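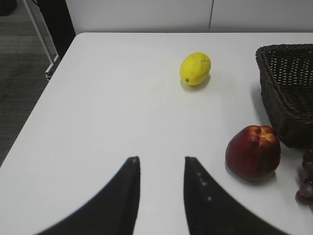

Teaching a Robot Arm to Sort Fruit by Remote Control
Project report, second-year group work
Author: Thắng Thân
Submitted: 2025-06-03

1. Aim of the project

In this project I wanted to find out how many demonstrations a robot arm needs before it can put fruit into a basket by itself. I did not write any rules for the movement. A person guides the arm with a remote control, the computer records what the camera at the wrist sees and how the joints move, and afterwards a model is trained on these recordings.

The task is simple for a human. There is some fruit on a white table and a wicker basket at one side. The arm must go to one piece of fruit, close the two black fingers, lift it, carry it over the basket and open the fingers again.

2. Equipment

The arm was lent to us by the Gostdale teaching laboratory. For the control I used a small leader arm, which the operator holds and moves, and the big arm follows it. The recording program is called Hirudix and was written by students of the year before. It saves one file for each demonstration. I changed only the part which names the files, as the old names became mixed up when two operators worked on the same afternoon.

3. Method

We recorded 525 demonstrations. Before each one the fruit was moved to a new place by hand. The lemon was used most often. It is long and not round, so the fingers must turn to take it across the narrow side. If they take it along the length, it slips out when they close. The nectarine was easier from the direction point of view, but when it lay close to the basket the outer finger touched the wicker and pushed the basket away.

At first the operators were allowed to move as they liked. One of them came from above and the other came low over the table, and the model learned something between the two, which was not good for either. After this I wrote a short instruction: start high, stop above the fruit, turn the fingers, go down slowly, close. All the demonstrations before the instruction were deleted and are not in the number given here.

The grapes gave us the most trouble. The operator sees only the wrist picture on the screen, and the fingers hide the lower berries at the moment of closing. I decided to leave the grapes on the table but not to use them as a target in this report.

4. Results

I trained the model two times. The first training used 1,191 short pieces cut from the recordings, and the second used 2,222 pieces from the same recordings, because I cut them with more overlap. The second model was calmer in its movement and stopped above the lemon more exactly. It still had difficulty when the lemon was near the corner of the table. We had few demonstrations there, as the leader arm is uncomfortable to hold in that position.

A mistake which I noticed late is the waiting time. Some operators waited for a moment before they closed the fingers, to be sure. The model copied the waiting, and sometimes it stayed above the fruit and did not continue. I removed the longest pauses from 7 recordings by hand, and it became better, but I did not have time to do it for all of them.

5. What I would change

The operator should practise before the recording begins. I would also record more corrections, where the first grasp is wrong and the operator tries again, for the model had never seen how to recover from a bad grasp. The basket should be fixed to the table with tape.

I thank the laboratory for the long use of the arm. The recordings are stored on the shared drive in the folder "Lâm" and will stay there until October.

Related reports
Leader arm or joystick? A comparison with three operators
Hirudix: short guide for new users
Stinduvell: folding a towel with two arms
Cutting pauses from recorded demonstrations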